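In Defense of the Sock Hanger

By Damilola Mohammed

My dryer quit in August, with a noise like somebody dropping a tray of forks, and I have been having opinions about laundry ever since. I never had any before! Laundry went in one hole, came out, went in another hole, came out, and then it sat in a basket on the bedroom chair until I'd worn most of it. That was the whole system and I was fine with it.

The repair quote was $268. I said I'd think it over (I was not going to think it over, I was going to sulk) and in the meantime I hung things. Shirts over the shower rod, jeans on the backs of chairs, towels on the doors. All of that went pretty well. What beat me was the small stuff. Socks, washcloths, those thin little things that weigh nothing and that you can't put on a normal hanger. I laid them along the radiator and they slid down behind it. I draped them over the tub and found them in the tub.

So I want to make a case for the clip hanger, the kind with a row of clips dangling from a bar, which I had previously thought of as something for people with tiny apartments and a lot of patience. I live in a tiny apartment. The patience I'm working on.
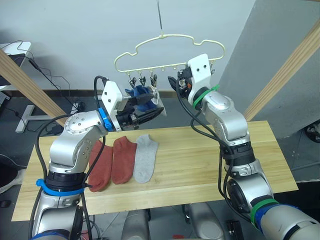
Photo: Damilola Mohammed

The first thing I like about it is that it's one hook. You can hang a whole row of small laundry from one spot, and when company comes you pick up the one thing and carry it to the bedroom with everything still attached. Try that with a radiator. My friend Modupe Effiong has a big folding floor rack, a Gultham, and she swears by it, and I've told her to her face that it's a piece of furniture. It has its own corner. She walks around it like it's a dog that won't move.

The second thing is that I've come around to funny shapes. A hanger with a lumpy top like a cloud, or a little car, depending on how you squint, doesn't dry a sock any faster than a plain bar would. I know that. But a sensible gray one from the hardware store looks like a chore when you walk past it, and a silly one looks like it belongs to somebody who is having an okay day. I used to be very snobby about this! I thought household stuff should be quiet and match. Then I spent three months looking at my socks every morning while I brushed my teeth, and I decided that if it's going to be in my face, it can be a cartoon.

Now, the clips. People who complain about these hangers are nearly always complaining about the clips, and they have a point. The cheap ones are soft plastic and they give up on you in one summer. You pinch, and the spring pops out and rolls under the fridge. My first set was like that, and by Labor Day I was down to 2 that I trusted. Metal ones feel completely different in the hand. They've got a snap to them. They're shiny, too, and I'm not above enjoying that. 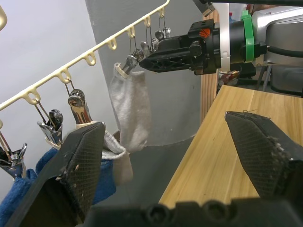
Silver clips on the rail, with a blue cloth and a lighter one hanging down.

You do have to learn how to load one. I used to clip each sock dead center, like a bat, and I'd get a pinch mark right on the heel that showed over my shoe. Now I clip at the cuff and let the toe hang. Fuzzy fabric needs a bit more of a grab than thin fabric does. And I leave gaps, even when it kills me, even when there's one washcloth left in the basin and a clip sitting there free. Two wet things pressed up against each other are going to smell like a basement by bedtime, and then you've washed them for nothing.

I should be fair to the other side. Modupe's argument is that clipping takes forever, and it does take longer. A dryer asks you for about four seconds of attention. A clip hanger wants you to pick up every single item and decide something about it. I've found I don't mind that, and I've even caught myself liking it, standing there with the radio on, finding out which socks have gone thin at the toe. I've thrown out more bad socks since August than in the ten years before. When everything comes out of a machine in one warm lump, you never meet your socks individually.

She also says they tangle, and here I've got no defense at all. They do. Each clip swings around on its own bit of wire, and if you put the hanger away in a drawer, or drop it on the bed, or look at it wrong, they climb all over each other.

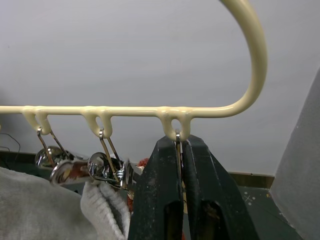
What to do about the tangling

Don't yank. I yanked, and I bent one of the loops, and that clip has leaned ever since. Hang the whole thing up first and let gravity do what it can, then take hold of one clip up near its wire and ease it away from its neighbor. If two of them have really locked together, squeeze one open and lift it off the other. And store it hanging, on the back of a door or at the end of the closet rod. I did buy a storage bag for mine, from Cisska, and the bag is very nice and I keep scarves in it.

I did get the dryer fixed in the end, by the way. It works great. I use it for sheets.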